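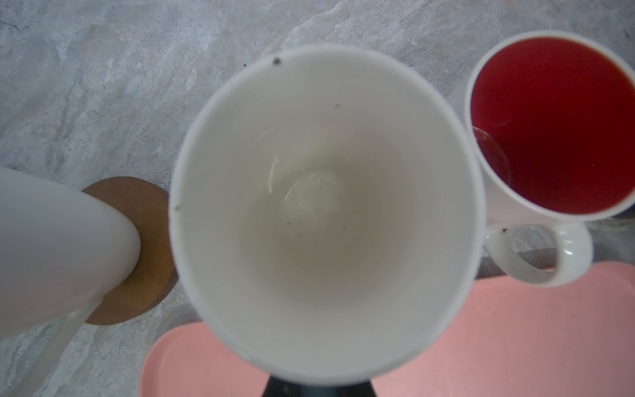 Capítulo 4
O barro, o fogo e a mesa

Quem já passou uma tarde numa olaria sabe que o tempo ali corre de outra maneira, e é com essa lentidão que gostaríamos que o leitor entrasse neste capítulo. Nos três anteriores falámos de rochas, de argilas e de água; agora chegamos, finalmente, ao forno — e confesso que é a parte de que mais gosto!

A cerâmica começa por ser lama. Enquanto não vai ao fogo, uma peça seca pode voltar à água e desfazer-se, e o oleiro recomeça sem grande prejuízo. Por volta dos 600 graus, porém, os minerais da argila perdem a água que traziam presa na sua própria estrutura, e dali já não há regresso.

Noreen Moynihan, com quem aprendi a carregar um forno, tinha um caderno com 36 receitas de vidrado e só confiava em metade delas. Voltaremos a esse caderno na secção 4.3, quando tratarmos da sílica e dos fundentes.

Antes disso, convém rever a diferença entre faiança, grés e porcelana (secção 2.5), porque vamos precisar dela logo na página seguinte. E, se puder, tenha à mão uma chávena qualquer lá de casa, de preferência com a base por vidrar.

4.1 O que acontece dentro do forno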